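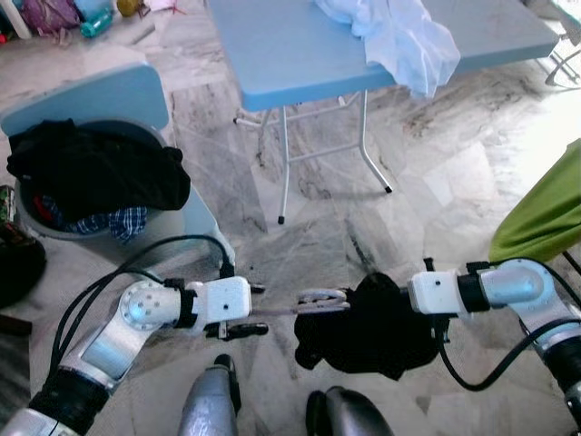 Two robot arms at work with a black piece of clothing. The bucket at the chair holds more laundry.

The Robot That Wouldn't Let Go

By Rosaire Vachon
27 November 2022

Have you seen a video of a robot doing laundry? There are lots of them. The robot picks up a shirt, cheerful music plays, and a voice says that soon you will never have to tidy your room again.

I don't believe that voice. I've watched plenty of these robots, and I like them, but I've learned to ask what happened on the days when the music wasn't playing.

So let's look at one of those days. It happened in May, in a workshop at a company called Gernow, where a team was testing a two-armed robot named Moltetti. No one got hurt. A chair did get pulled over, and a sock basket went with it.

What was the robot supposed to do?

The job sounds easy. Pick up a piece of clothing, carry it to a container, let go. You could do it half asleep, and you probably have.

For a robot, clothes are hard. A cup stays cup-shaped all day long. A T-shirt has no shape of its own. It can be a lump or a flat sheet or a long droopy thing with one sleeve hanging down, and it changes again every time you touch it. Dark clothes are even worse, because a camera has trouble seeing where one fold stops and the next one starts. Try it at home. Pile up two black shirts and look at them in a dim room. Where does the first shirt end?

Moltetti has a gripper at the end of each arm. A gripper is a sort of hand, and this kind has two fingers that open and close. Two fingers can do a lot (try picking up a pencil with just your thumb and one finger) but they can't feel around under a pile the way your whole hand can.

What went wrong?

Moltetti picked up a pair of black sweatpants and began to lift. One leg of the sweatpants had gotten wrapped around the leg of a chair. The robot didn't know. It kept lifting.

You would have stopped. You'd feel a tug, look down, say "oops" and unwrap it. Moltetti felt the tug too, in a way. Inside the arm are sensors that measure how hard each joint is working. Brock Gill, an engineer on the team, told me they take 700 measurements every second.

That sounds wonderful, and it's just the sort of number that ends up in a commercial. But measuring isn't the same as understanding. The robot had a rule: if the pull gets bigger than a certain amount, stop. Somebody had set that amount for lifting heavy wet towels. A light plastic chair doesn't pull back nearly as hard as a heavy wet towel. So the rule never kicked in, the arm went up, and the chair tipped over with a crash.

Brock pressed the big red stop button. Then came the second problem. With the power to the arms shut off, the gripper stayed closed. It held on to those sweatpants and wouldn't let go.

Why would anyone build a hand that won't open?

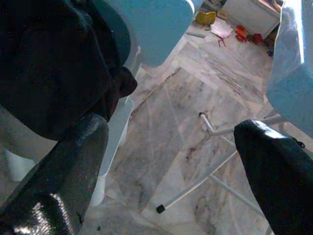
Reading time for this part: 3 minutes

I asked, and the answer is more sensible than I expected. Imagine the robot is carrying a glass jar and someone presses stop. If the fingers sprang open, the jar would smash. So the designers chose fingers that stay shut when the power goes off. For a jar, that's a good choice. If the robot is holding your sleeve, with you still in it, it's a terrible one.

Engineers have a name for this kind of thinking: fail-safe. It means that when a machine breaks or shuts off, it should end up in the safest position it can. The trouble is that the safest position depends on what is going on. An elevator should hold still. A door in a fire should unlock. And a gripper? You can argue about that one all through lunch, and the team at Gernow did.

Iraklis Kourkoulas wanted a small lever on the gripper so that a person could open it by hand. Jaxon Grewal wanted weaker fingers. With weaker fingers, though, the robot would drop more clothes, and the company wanted good scores.

About those scores

When a company says "our robot can do laundry," ask how often. Gernow kept a log, and I was allowed to read it. Moltetti had made 1,153 tries at picking up clothes. In 193 of them, something went wrong. Sometimes the fingers closed on air. Sometimes the robot picked up two things when it wanted one, or dropped a shirt on the way. Once it got stuck to a chair, and you know about that.

Do the subtraction and you get 960 tries that went fine. Is that good? For a robot, it's pretty good. For a person it would be awful! If you dropped that much laundry, someone in your house would have a word with you.

Notice something else. Most of the 193 were harmless. A shirt on the floor is only a shirt on the floor. The chair counted as one mistake, the same as a dropped sock, even though it could have landed on somebody's foot. A single score can't tell you that. You have to ask what kind of mistakes are hiding inside it.
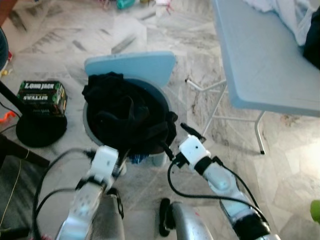
Another thing a score can't tell you is whether the robot understands the job. Suppose it carries a shirt to a container and lets go. The log says "success." But does the robot know a laundry bucket from a trash bin? Both are round, and both are open at the top. A robot can be very good at putting cloth into round things and still throw out your favorite hoodie. Cristóbal Mansilla, who writes the tests, says he now mixes up the containers on purpose to check.

What did they change?

The pull limit is lower now, and it's different for different jobs. The gripper got its lever. There's also a new rule that people stay outside a line on the floor while the arms are moving, which I think should have been there from the start.

Is it fixed? The team says yes. They told me they want to do 1,000 more tries before they say it any louder, and that part I liked. I've asked to see the new log when it's done.

Words to know

Gripper: the part of a robot that grabs and holds things.
Sensor: a part that measures something, such as light, heat or how hard a joint is working.
Fail-safe: made so that if it breaks or shuts off, it ends up in the safest position possible.
Log: a written record of what happened and when.

Try it yourself

Tape your fingers together so you have one thumb and one big flat finger on each hand. Ask a grown-up to help with the tape. Now move a pile of clothes from the floor to a basket. Keep a log with two columns, "worked" and "didn't work." Then close your eyes and do it again, and compare the two.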